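À Lernon, le taxi partagé trouve son public

Elle conduit depuis l'aube et parle encore de ses lignes avec un plaisir contagieux. La gérante de Pitkänen, petite société de taxis de Lernon, exploite 6 véhicules à la demande entre la gare et les villages du plateau. « On nous disait que personne ne réserverait la veille pour aller au marché. En août, nous avons transporté 718 passagers ! »
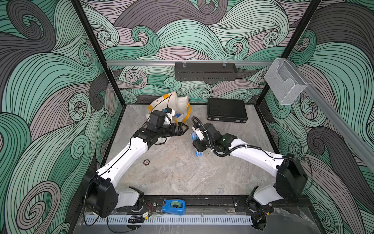
Côté Banum, une habituée dit surtout apprécier le retour du soir, mais réclame un départ plus tardif après le dernier train. La gérante hoche la tête : la demande est sur son bureau, et elle compte bien y répondre.

Le principe est simple : quatre places, un tarif fixe, un trajet ajusté selon les réservations. « Les gens se parlent, se reconnaissent, finissent par réserver ensemble — c'est ce que je préfère dans ce métier. »
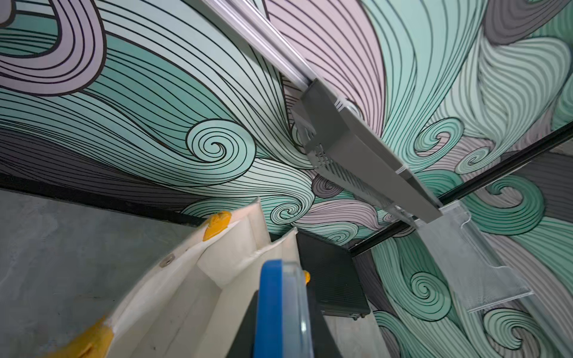 Mur et plafond à motif de vagues, rail en aluminium.

Reste la question des licences. La commune doit encore autoriser le stationnement devant la gare, et la desserte de Grikdale en dépend. « J'ai 40 demandes écrites pour cette ligne, je les ai toutes lues. Il y a là-bas des gens formidables, qui veulent juste pouvoir aller chez le dentiste sans déranger un voisin. » 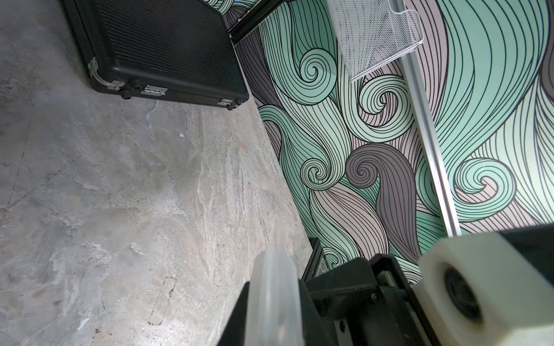
Mallette noire posée au sol, près du mur.

Elle regarde l'heure, attrape ses clés. Une course l'attend à Banum.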